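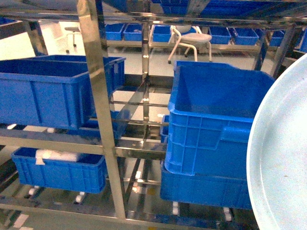
Workshop diary, 20/04/2023

The session was given over to the gripper arm and its work at the crate rack. Present were Mingxuan Jiang and the undersigned. The arm controller was started without fault, and the software was the version left in place after the last session, which Mingxuan has labeled Drukby 3.

The first item of business was the fingers. The pair supplied by Trudell closes evenly, but the faces have lost much of their grip through use. It was agreed to keep them for the present and to order a replacement set from Deng, provided that the price does not exceed 100 dollars. The new set should have a softer face and the same mounting holes. Mingxuan will send the drawing.

The second item was the approach to a plate at the bottom of a bin. A plate lying flat offers very little edge, and the walls of the bin limit the angle at which the wrist may enter. The present routine brings the fingers down wide open, stops above the floor of the bin, and closes at reduced speed.

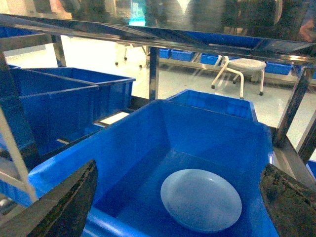

The stopping height is at present a fixed value entered by hand. This is acceptable for one type of bin and will not serve for the others. It is proposed that the height be taken from the force reading at the wrist, as was done in the Vellasholm build, and that the fixed value be kept only as a lower limit. Mingxuan has reservations about noise in the reading at low speed. The matter was left open.

The third item was the wrist angle for larger round pieces. The existing setting of 90 degrees is to be replaced by 60 degrees for basins, so that one finger may pass inside the rim and the other outside. The change was entered in the settings file, with the former value retained as a comment.
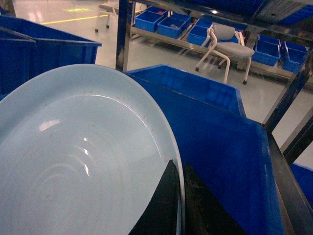

A thin rim also calls for a lower closing force than a crate wall, and the two values should be stored separately. At present they share a single line in the file – an arrangement made in haste and not suitable for regular use.

Outstanding: the cable guide at the second joint, the spare fuse for the controller, and a written procedure for the emergency stop. Mingxuan has undertaken to draft the last of these before June. The bench key is to be returned to the hook by the door.

Lamduan Thepsuriya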